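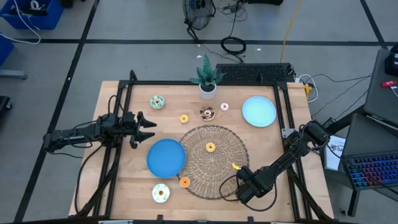 # Re: [wallden-tables] Placemats, plates and the great potluck question

Hi all,

Sorry for the slow answer, I was away for most of January and came home to a mailbox that had gone completely wild. I'll reply to the long one first, and then I have a few things of my own about the potluck.

> I have been reading the old posts about round placemats and I'm more confused than when I started. Half the list says seagrass and the other half says anything woven is a crumb trap. We have a plain wood table, no cloth, and two kids who spill. Are placemats even worth it? And if yes, how on earth do you clean them? I bought a set from Warumska and one already smells like a basement.
>
> Also, is the potluck at the Wallden hall still on, and do we bring our own plates again? Last time I went home with three forks that weren't mine and lost my good serving spoon.

OK! Placemats first, because I have Opinions.

Yes, they're worth it on bare wood, and I say that as someone who went without for years and has the rings to prove it. A table without a cloth looks lovely right up until somebody puts down a glass of iced tea and wanders off to answer the phone. I like round ones because they give each person a little spot of their own, and kids seem to get it right away (plate goes on the circle, done). The square ones at my house always ended up crooked and then on the floor.

The crumb thing is true, I won't pretend otherwise. Anything woven will hold on to crumbs, and the more open the weave, the more of your toast ends up living in there. What I do is take them outside and give them a good whack against the porch rail, both sides, then go over them with a dry vegetable brush. I do that every couple of days and it takes me less time than unloading the dishwasher. For spills I use a cloth that's been wrung out really hard, with one drop of dish soap, and then I stand the mat on its edge against the wall overnight. Don't lay it flat to dry! That's how you get the basement smell. I'm guessing yours went back on the table, or into a drawer, while it was still a bit damp in the middle.

To rescue the smelly one, try a whole day outdoors in the shade with some wind. Sprinkle baking soda on it first, leave that for the afternoon, then whack it out. I've saved two that way and lost one, which had gone spotty underneath and really had to go. If yours has spots, I'd let it go too.

What I wouldn't do is soak them. I put one in the bathtub once, thinking I was being clever, and it came out shaped like a potato chip and stayed that way. The cat slept in it until spring.

For spillers, somebody on here (years ago, I can't find the post) suggested keeping the nice woven ones for grown-up meals and snacks, and using wipe-clean ones for anything with sauce. We did that for a while and it worked fine, except I kept forgetting which meal counted as what. Spaghetti night, definitely wipe-clean. Donuts and milk I'd risk.
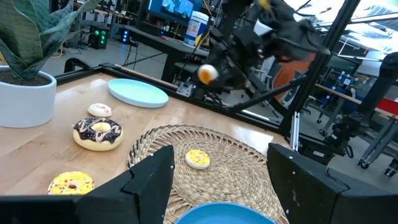 And if you do stick with woven, a darker one hides a lot more than a pale one. My pale set shows every drop of coffee I've ever had over it, and I've had plenty.

Now, the potluck. It's on! Same hall, doors open at 3 and we eat whenever the hot stuff is hot. We've been told the room holds 200, which we've never come close to, so bring your neighbors. The sign-up sheet had 62 names on it when I last looked, and a worrying share of those were desserts. I love dessert as much as anybody, but could a few of you please switch to a salad or something with beans in it? I'll start by moving myself from lemon bars to the big pot of lentils.

Bring your own plates, yes, and your own forks and a cup. PLEASE put your name on things this time. Masking tape on the bottom is plenty. Painter's tape comes off cleaner, but it also comes off in dishwater, so if you use it, stick it on a dry plate and don't let anybody helpful wash up for you. The lost property box from last year is still in my hall closet, and there's a serving spoon in it with a twisted handle, so if that's the good one, write to me off list and I'll bring it along.

We do need table coverings for the long tables, as the hall ones went gray and got thrown out. I looked at the Curus paper rolls, which are fine but slide around, and you have to tape them underneath at both ends. If anyone has old bedsheets they don't love, those are better and they wash. I've got two flowery ones that are older than my marriage.

Oh, and the person who asked about Vương noodles in the other thread: the shop by the bus stop has them again, on the bottom shelf behind the rice. I bought four packs, so there may be fewer now.

One boring thing before I go. The list archive is filling up again (there are over 1000 messages in there, and a lot of them are one word sitting on top of a whole week of quoted text). If you could trim the old stuff when you reply, like I've tried to do up there, those of us reading on our phones would be very grateful.

Let me know about the spoon!

Your lentil person, and list mom until somebody else wants the job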